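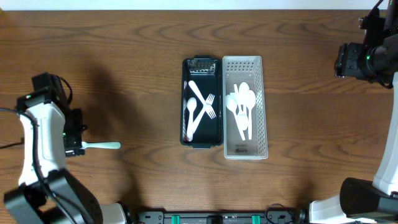

Settimio Leone：
先泼点冷水哈。Lirnmont 这套双臂我去年在别人那儿玩过几天，硬件没得挑，可它那个报价单你得逐行看。手腕相机、夹爪、安装导轨看着都在一个包里，软件授权是另外算的，到期了示教界面还能打开，训练那个按钮就灰了。楼主先说说你买的是哪个版本，不然后面聊半天都对不上。

番茄炒蛋不放糖（楼主）：
来了来了，刚才手滑点早了，正文还没贴上去，结果已经有人回了，那我就接着写吧。

买的是标准版，双臂加导轨，两边夹爪各带一个相机，通过 Badinport 下的单。从付款到收货 42 天，中间催过客服好几次，客服态度倒是一直很好，就是每次都说"已经在安排了"。我是给自家小作坊用的，我们做团餐的一次性餐具配套，刀叉勺要分装，旺季的时候几个人坐一排分到手抽筋，所以我一直惦记着能不能让机器先顶一部分。

先说结论吧，省得有人急：能用，离"买回来插上电就干活"还差得远，我给个中等偏上。退不退还没想好，想先听听大家意见。

开箱那段我就不啰嗦了，泡沫挺厚，没磕碰。装导轨花的时间比我想的长，说明书里有一页的图和实物螺丝孔对不上，我对着看了一个晚上，后来发现是旧版的图。发邮件给他们，第二天给了新版 PDF。这种事你放在包装盒里一张小纸条就解决了啊！

桌子用的是我家原来那张木头桌，纹路挺花的，我还担心会影响识别，目前看还好。白色的餐具放在深色盒子里最省心，夹爪相机看得很清楚；放到浅灰的那个带孔的篮子里就费劲了，白的叠白的，一堆勺子头挤一块儿，连我自己都要凑近了看哪根是哪根。

夹勺子这事也值得说一下。它有时候会去夹勺头那一端，柄就横着伸出来。夹是夹住了，可你要是想让它整整齐齐柄朝下摆进去，就得多一步换手或者转腕。我示范的时候都是夹柄的，它学出来偏要夹头，气死我了哈哈。

还有右边那只胳膊，好多时候就在旁边闲着。我现在这个任务单臂就够了，所以也有点后悔，是不是该买单臂的。

夜班拧螺丝：
单臂党来了！我就说嘛，分个餐具上双臂纯属浪费。你把一只拆下来挂二手，回点血。

番茄炒蛋不放糖（楼主）：
拆了保修怎么办？我问过 Badinport，他们说整套登记的，拆开卖后面那只不管。

夜班拧螺丝：
那就当我没说，这条款也太损了。

Ettore Donati：
我不同意拆。你现在觉得闲，是因为任务设计成了单臂任务。双臂的好处就在你说的换手上：左边夹到勺头，递给右边夹柄，右边再放。你让一只手自己在空中转，转来转去很容易碰到盒沿，尤其是那种窄盒子。我们这边做过类似的，换手学会以后，摆放朝向明显整齐了。

另外想问楼主，示范的时候你是用手直接拖着臂走，还是用主从手柄？这两种录出来的动作差别挺大的。

番茄炒蛋不放糖（楼主）：
拖着走的，手柄要另外买，我看了一眼价格就把网页关了。

Ettore Donati：
那夹头的毛病可能就出在这里。拖动示教的时候你的手会挡到相机，它看到的画面里有你的手，真正跑的时候没有。你试试握在肘部那一段，手离夹爪远一点，再录一批看看。

番茄炒蛋不放糖（楼主）：
啊？还有这个讲究？说明书一个字都没提！我今晚就试。

咸鱼也要晒太阳：
插一句，有没有人比过 Dotness 那个订阅服务？就是你把视频和示范数据传上去，他们帮你训练好再发回来。我看宣传页写得天花乱坠的，一直没敢掏钱。

Settimio Leone：
用过，退了。服务本身还行，问题是来回太慢，你改一点点东西，比如换个盒子，就得重新排队。做演示够了，天天要调的现场不合适。而且我不喜欢把现场画面传到别人那里去，这个看个人。

咸鱼也要晒太阳：
懂了，那我继续观望……

加一勺辣酱：
我跟楼上 Settimio 意见不一样。我们小店没有会搞训练的人，自己折腾那套环境，光装驱动我就要疯了。Dotness 慢归慢，至少有人接电话，出了问题他会跟你一起看录像，告诉你哪几条示范录废了。对完全不懂的人来说这个服务值钱的。你们会写代码的老觉得人人都会。

Settimio Leone：
这话我接受，我确实是站在自己会弄的角度说的。不过楼主看起来是愿意折腾的那类。

番茄炒蛋不放糖（楼主）：
我是被迫愿意的好吗 😂 我的电脑水平也就是能把表格弄出来。Lirnmont 自带的界面对我算友好了，录一条、看一条、删一条，大按钮，中文翻译有几处怪怪的，比如"松开"写成了"解放"，每次点我都觉得自己在干什么大事。

夜班拧螺丝：
解放夹爪，哈哈哈哈

木桌子没有抽屉：
问点实在的：速度怎么样？跟人比呢？

番茄炒蛋不放糖（楼主）：
比人慢，慢不少，别指望它。我妈一边看电视一边分都比它快。它的好处是我可以走开去干别的，前提是它别卡住。卡住的情况主要是这几种：

勺子叠在一起，夹爪下去带起来两把，它也不知道，照样往盒子里放。

叉子齿勾住篮子的孔，一拽整个篮子跟着走。这个最烦，我后来在篮子底下贴了防滑垫，好了一点。

刀太薄，平躺在盒底的时候夹不起来，夹爪在那儿一开一合的，看着怪可怜。

还有下午太阳进来的时候，胳膊自己的影子落在桌上，黑乎乎一片，成功率就往下掉。我把窗帘拉上开顶灯，情况稳定了些。

木桌子没有抽屉：
叠在一起这个我觉得是硬伤。塑料勺本来就是套着出厂的，你不先散开，什么机器来了都得跪。

Ettore Donati：
可以教它先拨一下再夹，示范里专门录一些"先拨散"的动作就行。

木桌子没有抽屉：
行是行，那每一把都多一步，本来就慢，账就更算不过来了。还不如前面加个振动盘，几百块的东西，散开了再给它夹。你们做学习的人总想什么都让它学。

Ettore Donati：
振动盘对硬质小件好用，一次性勺子又轻又长，还会套在一起跳，我见过跳一下午还是套着的。当然你要是有现成的，接上试试又不费什么。

木桌子没有抽屉：
那是盘子没调好！

夜班拧螺丝：
你俩要不单开一帖，我搬板凳。

番茄炒蛋不放糖（楼主）：
别别别，就在这儿吵，我爱看，对我有用。振动盘我隔壁做五金的有一台，我去问问能不能借来玩两天。

咸鱼也要晒太阳：
楼主，售后那块多讲讲呗。我最怕这种从国外品牌过一手代理的，出了问题两边踢皮球。

番茄炒蛋不放糖（楼主）：
讲到点子上了。用到第二周，左臂夹爪上的绿灯不亮了，动作也停。找 Badinport，说是 Lirnmont 的事；找 Lirnmont，让我走代理。我两边邮件互相抄送，一来二去才有人给我打电话。后来查出来是线缆没插到底，我把那截黑线重新按了一下，灯就亮了，现在两边都是绿的。虽然是我自己没插好，可你第一封邮件让我先检查一下插头不就完了嘛！

线这个东西我还要再抱怨一句，从胳膊边上绕下来一大圈，没有给固定的卡子，我老怕它挂到篮子。

加一勺辣酱：
买魔术贴扎带，理线的那种，松松地绑在臂上，别绑死，转到头会扯。

Settimio Leone：
对，千万别绑死。我见过绑太紧把接头拽松的，症状跟楼主那个一模一样。绑之前让每个关节都走到头试一遍。

番茄炒蛋不放糖（楼主）：
记下了，谢谢两位！

老猫不吃鱼：
潜水很久冒个泡。我们食堂去年谈过 Sorrentino 那家的整机方案，他们是上门装好、按月收费的那种。人家一听我们是塑料餐具散装，直接说不接，要我们先换成固定规格的料盒。我当时还挺生气的，现在看楼主这帖，觉得人家可能是吃过亏。

番茄炒蛋不放糖（楼主）：
按月大概什么价位方便说吗？私信也行。

老猫不吃鱼：
私信你了。价格不低，不过坏了他们管，换算下来跟请个临时工差不多吧，前提是它能顶一个临时工，这个我存疑。

夜班拧螺丝：
临时工还能帮你搬货呢。

加一勺辣酱：
临时工还会请假呢。

Ettore Donati：
楼主方便说一下你录了多少条示范吗？还有，盒子和篮子的位置每次变不变？

番茄炒蛋不放糖（楼主）：
条数我得回去翻，反正录到我胳膊酸。位置没怎么变，一直是深色盒子在左、浅色篮子在右，两个挨着放。我想着固定一点它容易学。

Ettore Donati：
容易学，也容易只会这一种。哪天篮子歪了一点它就懵了。建议你每录几条就挪一挪，转个小角度，盒子里原来有没有餐具也换着来，空的、半满的都录。还有，那个窄盒子两头有小耳朵，夹爪下去别让它蹭到，示范的时候你自己先养成从正上方下去的习惯。

木桌子没有抽屉：
这条我同意，难得。

番茄炒蛋不放糖（楼主）：
哈哈哈握手言和了。

回来更新！昨晚按 Ettore 说的，手握在肘那一段重新录，位置也挪着来，训练了一夜（电费心疼）。早上跑了一轮，夹勺头的毛病少多了，还是会有，不过大部分是夹柄了。我妈路过看了一眼，说"它今天像是睡醒了"。

刀还是不行。我把刀单独拿出来了，先只让它分叉子和勺子，刀人工。

Settimio Leone：
刀可以试试换指尖，Lirnmont 配件里有一种前端带薄片的，能从边上铲起来。也可以自己打印一副，材料别太脆。

番茄炒蛋不放糖（楼主）：
自己打印会影响保修吗？

Settimio Leone：
只换指尖不影响，我问过的。动到夹爪本体就算改装了。建议你自己再发邮件确认一遍，留个文字，别光听我的。

咸鱼也要晒太阳：
所以楼主现在到底推不推荐？我钱包在手里攥着呢。

番茄炒蛋不放糖（楼主）：
看你图什么。你要是像我，有点耐心，场地也有，愿意晚上不睡觉陪它玩，那可以买。标准版别加选配，先跑起来再说，我加了那个延长保修，现在看条款写得云里雾里的，有点亏。你要是指望它下个月就把人替下来，别买，去谈按月的，或者干脆等等。

夹爪力度我要单夸一句，塑料勺那么软，它没给我捏坏过，比我预想的好太多！噪音也小，晚上在家开着不吵人。

扣分的还是那几样：交期、代理踢皮球、旧版说明书、授权费到期这事写得太隐蔽。Settimio 第一条回复说的我回去翻合同了，还真是，训练功能只送一年，藏在附页里。

Settimio Leone：
看吧。续费之前跟他们谈谈，老用户一般能谈下来一些。

加一勺辣酱：
楼主你退货期什么时候截止？别聊着聊着过了。

番茄炒蛋不放糖（楼主）：
2023年10月15日，我手机上设了闹钟的。刀那个指尖要是能搞定我就留下，搞不定再说。

木桌子没有抽屉：
振动盘借到没？

番茄炒蛋不放糖（楼主）：
借到了，还没接，隔壁说下午给我推过来。接好了我来报告，跳一下午还套着的话你可别不认账啊。

木桌子没有抽屉：
认，你先把振幅调小，从最小往上加。勺子别一下倒太多，一把一把撒。

Ettore Donati：
等结果。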